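The little speaker that won me over

I have lived with the Prakine Monti for a month now, and I still grin when I switch it on. It's a bookshelf speaker pair, made in Flonstead, and it costs £121.

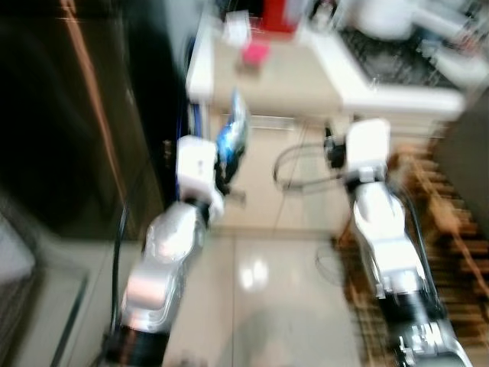
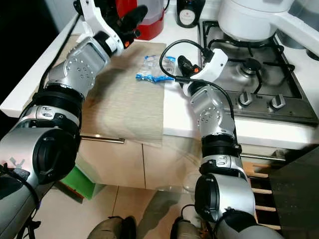 Setting it up took me one cup of tea. There are 2 inputs on the back, a proper volume knob on the front (hooray!) and a remote that does the sensible things. I plugged in the telly first, then my old turntable, and spent most of Monday evening pulling out records I'd forgotten I owned.

Voices are lovely, warm and close, and the news no longer sounds as if it's coming from a biscuit tin. Bass is modest. If you want more, the Geltura subwoofer adds it for another £50, though in my small front room I didn't miss it. Do move the pair a little way out from the wall – mine boomed until I did.

COMMENTS

tweeterfan: Does the remote work from the side? My last one didn't.

Old Vinyl: Had mine since September, love them. The cable between the two is a bit short.

mabel_k: Sold! Off to measure the shelf.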